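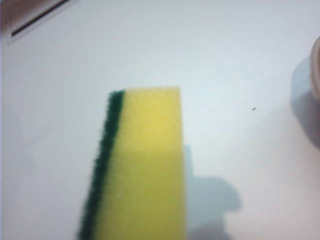

共用厨房洗碗用水:一张节水海报到底省了多少水
环境与统计课程项目报告
提交日期:2022年9月29日

一、为什么选这个题目

我们住的Clametville学生公寓今年春天在每个共用厨房贴了海报,上面写着“先泡后洗,用水减半”。海报由一家叫Naseri的节能咨询公司设计,底下有一行小字,说数据来自“实际家庭测试”。测试了哪些家庭、怎么测的、跟什么比,都没有写。我们给公寓管理处发过邮件,得到的答复是海报的内容由供应方负责。

组里最初想做的是“推广节水洗碗法”,开题时连宣传册的版式都画好了。后来有组员提出,如果“减半”这个说法本身就不可靠,宣传册做得再好看也没有意义。于是题目改成现在这样:海报上的说法在我们自己的厨房里能不能看到。

我们不反对节水。我们怀疑的是那个数字,还有它被反复引用的方式。校刊的一篇短文已经把“用水减半”写成了公寓取得的成果,而那时候水表根本没有人去读。

二、已有的说法

查资料时我们发现,关于手洗餐具用水量的说法差别很大,而且多数差别来自定义。有的只算冲洗,有的把等热水流出来的那一段也算进去;有的按一顿饭算,有的按一件餐具算。洗碗机厂家喜欢拿最浪费的手洗方式来比较,节水宣传则喜欢拿最节省的手洗方式来比较。两边挑的参照物都对自己有利。

Plestis洗洁精的包装上也有类似的话,说它“易冲净,更省水”。公寓超市里卖的主要就是这个牌子,所以很多同学的第一反应是换了洗洁精才省水。如果用水量真的下降,海报和洗洁精都可以来认领功劳,这一点我们在设计时没有很好地处理,后面还会提到。

三、方法

观察对象是同一层楼的三间共用厨房,编号为甲、乙、丙。观察时间是六月,共4周。前一半时间遮住海报,后一半时间露出海报,并在水槽边放一个可以泡碗的塑料盆。

用水量用夹在水槽进水管上的Damska流量计记录,每天晚上由值班的组员抄下读数。流量计是从学院实验室借来的,说明书给出了误差范围,但我们手上这几只已经用了很久,上一次校准是什么时候,实验室也说不清。开始之前我们用量杯做了简单核对,读数在可以接受的范围内,低流量时偏差会变大。这对我们不利,因为细水慢冲恰恰是海报提倡的做法。

洗碗工具没有统一。有人用钢丝球,有人用一面海绵一面百洁布的那种,有人只用手。我们讨论过要不要统一发放,最后没有这样做:一旦发了东西,大家就知道有人在看,行为会变得不像平时。可是工具不统一,油锅要冲多久就会因人而异,这部分误差我们没有办法拆出来。

另外,我们请住户自愿填写一份简短问卷,问他们有没有看过海报、有没有改变洗碗习惯。

四、结果

整个观察期里,三间厨房的水槽合计用水2,625升。这是报告里我们最有把握的一个数,因为它只需要把读数相加。

露出海报之后,甲厨房的用水量有所下降,乙厨房基本持平,丙厨房反而上升。三间加起来略有下降,离“减半”很远。如果只报告甲厨房,我们也可以写出一篇相当漂亮的成功案例。

丙厨房上升的原因,我们起初怀疑是流量计出了问题,换了一只之后读数仍然偏高。后来翻值班记录,发现那段时间有住户常在厨房里聚餐,锅和烤盘特别多。这是一种解释,但它是看到结果以后才找的,所以我们不想把它写得太肯定。甲厨房的下降也应该受到同样的对待:期末考试后有住户提前搬走,人少了,碗自然就少。可惜我们没有逐日登记住户人数。

问卷只收回9份。填写的人几乎都说自己看过海报,也几乎都说自己“比以前注意了”。愿意填这种问卷的人多半本来就关心这件事,把他们的回答当成全体住户的态度是不合适的。有一位同学在空白处写道:“盆里总是泡着别人的碗,我只好开着水龙头洗。”这句话让我们想了很久,它说明泡碗的办法在家里和在共用厨房里可能是两回事。

五、讨论

海报的建议假定同一个人用餐、泡碗、洗碗,水槽在这段时间里归他使用。共用厨房里没有这个条件。盆被占着,后来的人既不能泡,也不方便倒掉别人的水,最后还是直接冲。这样看来,就算Naseri的家庭测试做得很严谨,把结果搬到学生公寓也需要另外的证据,而我们没有看到这样的证据。

至于洗洁精,我们的数据什么也说明不了。观察期间没有记录谁用了什么牌子,Plestis的说法既没有得到支持,也没有被推翻。组里有人希望在报告里批评一下这类包装用语,我们最后决定不写结论,只提一个疑问:“更省水”是和什么比?

我们对自己的结果也应当保持同样的怀疑。观察时间太短,厨房太少,又刚好碰上学期末。遮住和露出海报的顺序在三间厨房里完全一样,任何随时间发生的变化都会和海报的效果混在一起。指导老师在中期检查时建议交错安排,当时流量计已经装好,值班表也排定了,我们嫌麻烦没有改。现在看,这是整个项目里最该改的地方。

还有一个问题是水槽不只用来洗碗。接水煮面、洗菜、涮拖把,都会算进同一个读数。我们原本以为这部分用水每周差不多,可以互相抵消,但没有任何数据能证明这一点。

六、能说的和不能说的

根据这次观察,我们认为“用水减半”在这三间厨房里没有出现。合计数字上的小幅下降,不足以说明海报有效,因为人数变化就可能造成同样的幅度。我们也不能说海报无效,只能说以我们的做法看不出来。

我们建议管理处在海报上注明数据来源和测试条件,或者干脆去掉那个数字,只保留操作建议。校刊那篇短文最好也更正一下。如果下一届同学愿意接着做,请避开期末,每天登记住户人数,并让各厨房的处理顺序错开。流量计要提前去实验室预约,借之前问清楚校准日期。

附:原始读数和值班记录存放在课程共享文件夹中,丙厨房更换流量计当天的读数缺失,计算合计时未作补填。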